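MEDIA RELEASE
June 2021

Soltell opens sorting and packing room at Woseck

Soltell has opened a new hands-on sorting and packing room at its Woseck centre, and bookings are now open to schools and community groups.

The room is set up around a big work table marked out in a grid with dark blue tape. Groups plan a small packing line on the grid, choose where each plate, block and bin will go, and then try it out. A long green conveyor belt is part of the set-up, and it has been a huge hit with our trial groups!

We kept the gear simple on purpose. Coloured plates and bins are easy to tell apart from across the room, cheap to replace and quick to wash up at the end of the day. The tape can be lifted and laid again when a group wants a different layout – and they nearly always do.

Over the trial period 1,434 visitors came through, from primary classes to retired factory workers who had plenty of good advice for us. Many asked for more time at the table, so sessions have gone from 30 to 40 minutes.

The room was fitted out by Dervishi, and the session notes were written with Relel, our learning partner. The notes cover 4 activities, starting with sorting by colour and finishing with a full packing run. Teachers can ask for a copy when they book.

Sessions run on weekdays during school term. A weekend program for families will start in September, and we can't wait to see what they come up with.

Bookings and media enquiries: Soltell front desk, Woseck centre. 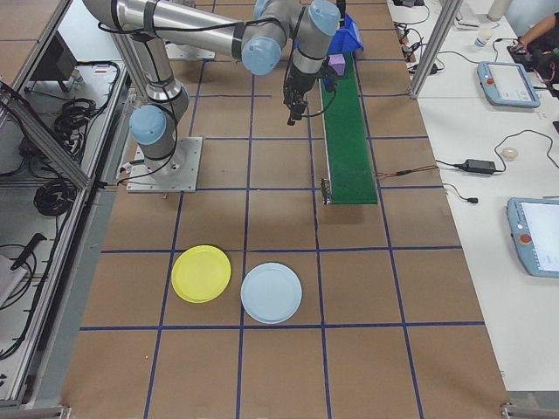
The work table at Woseck, with yellow and light blue plates on the taped grid and the green conveyor belt behind.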